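4.2 Comparing the two finger sets on the box task

We had expected, rather naively, that the choice of fingers would matter most at the moment of closing, and we spent a good part of January tuning closing force on both the Husix and the Fallska sets before anyone looked carefully at the approach. It was Tatu Mwakyusa, going back through the logs one evening, who pointed out that most of our lost trials had gone wrong well before contact — the fingers were arriving at a slightly poor angle, and no amount of gentle closing would rescue them after that.

With this in mind we ran the comparison again from the beginning. Each set was fitted to both arms, the controller settings were left as described in Section 3, and the box was put down at a fresh angle before every trial. In total we kept 933 trials, of which 835 ended with the box held clear of the table for the full 10 seconds. The Husix fingers did a little better when the handle faced the nearer arm, and the Fallska fingers were more forgiving when it did not, though we would not wish to make too much of the difference. A further 26 trials were set aside after a cable fault, and they are not counted in either figure.

The layout for these trials is given in Figure 6. The operators, Shabani Mussa and Giorgia Cattaneo, took turns at the controls so that neither grew too used to one set of fingers, and we are grateful to them both for their patience.

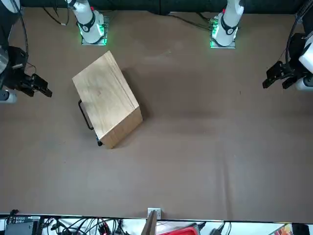
Figure 6. Two-arm workspace with the wooden box set at an angle, black grippers at either side.

Does a better finger make up for a poor approach? Only in part: a wider finger pad will forgive a small error in angle, but once the wrist is well out of line the grasp tends to fail with either set, and the time is better spent on the approach path — a point we come back to in Section 5.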